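Kirkus launches Ovo, an email subject line tester for small online shops
2/23/21

Hi, I'm Nanami Koyama, and I run the little marketing shop called Kirkus. We have 11 people, one very loud coffee grinder, and as of today a product of our own! It's called Ovo, and it helps small online stores work out which email subject lines get opened before they send to the whole list.

I started sketching Ovo after a rough holiday season with one of our clients, Pappas, who sell tableware and kitchen linens. They had a lovely newsletter and almost no opens. My colleague Kazuhiro Hirano sat down and rewrote 80 of their old subject lines by hand, we tested them in small batches, and the plain ones won nearly every time (I had bet on the puns, so lunch was on me).

Ovo does that same job without the spreadsheet. You type in up to five subject lines, pick a slice of your list, and it sends each version to a small group. A few hours later you get a simple chart and you choose what goes to everyone else – or let Ovo choose for you.

During the trial, 322 stores used it and sent 1,335 campaigns between them. Ursina Aigner, who looks after email at Skollisska, told me, "I used to argue with my boss about subject lines all morning. Now we run both and get on with the day." I've asked if I can put that on a mug.

Ovo works with most of the big mailing services and there's a free plan for short lists. Paid plans open at the end of February. If you write about email or retail and would like a demo, ask for Hatsue Sasaki on our press desk, or just reply to this release and I'll pick it up myself.

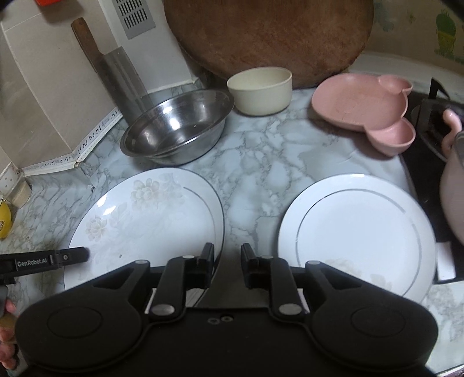
Two white plates, one with a floral and grape pattern, on a marble-patterned countertop.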